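Jun 28, 2023

Reading time: 3 min

Table day. I've been putting off writing up the small work tables since we unpacked them, and now half the notes are on sticky paper and the other half are on my arm, so let me get it all down before I wash.

The question on the whiteboard was whether the light one is worth keeping for the middle of the room or whether we go back to the big Masthorpe bench (which I love, and which takes up everything, and which I have walked into with the same hip since December). The light one is job 408 in the book. Thin top, dark metal frame, a crossbar down low between the legs, no casters. I like it a lot! It goes through the door without anyone having to take the door off.

First thing on the list was the grip at the short end. You want the fingers hooked under the board and something flat on top, and you want to be able to find the frame by feel without looking for it.
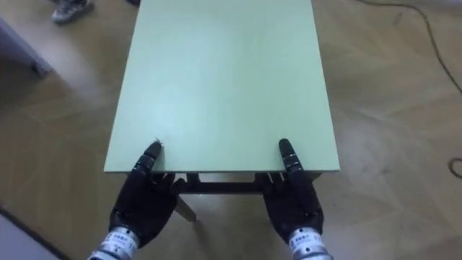
Where should the table be held when it's being shifted? At the edge close to the frame, with the top kept level, so the legs clear the floor together and the board isn't doing all the work.

The board itself I'm less sure about. It's fine for paperwork and light assembly, but I wouldn't clamp a vise to it, and I wouldn't sit on it (you know who you are). I wrote down 209 for the frame bolts, meaning the bag number, not a torque – the bag is in the second drawer with the Tato hex keys. If you open it, please close it again. We are already short one washer and I spent far too long on my knees looking for it.

Cleaning: damp cloth, then dry cloth. I tried the Novis stuff on the underside first and it left a smear that took longer to get off than whatever I was cleaning. Put it back on the shelf. Maybe good for the windows.

Then the position. I'd drawn it square to the wall on the floor plan and I think that was just habit. Set on the diagonal you can get at both long sides and still walk past with a box in your arms. I'd like to try it like that for a while and see who complains. 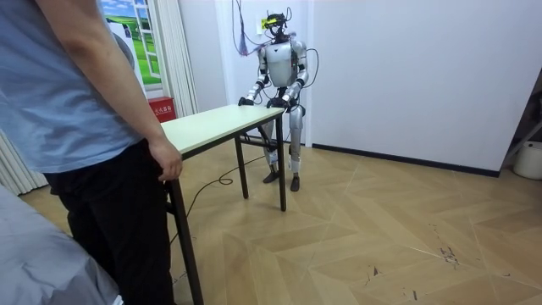
Vol. 3, p. 774

More on the diagonal. The wood floor is kind to the legs but I don't know if the legs are kind to the floor, so felt pads go on before we do much more shuffling. I have a sheet of the sticky kind and would rather have the nail-in kind, except these are metal legs, so sticky it is. Cut them a bit oversize and trim after. Last time I cut them exact and every one of them crept sideways and collected hair.

The other thing is cables. The ones hanging down the wall need tying up properly, with the Velcro straps and not the zip ties, as I'm tired of snipping zip ties every time a plug moves. I'd also like a hook up high so a spare loop has somewhere to live.

Still to do: pads, cable straps, find the washer, ask Mac an tSaoi if they sell the top on its own in a thicker board and what the lead time is. Also need to pencil the new position onto the floor plan – the copy by the door, the one in the folder is two layouts old and I keep meaning to throw it out.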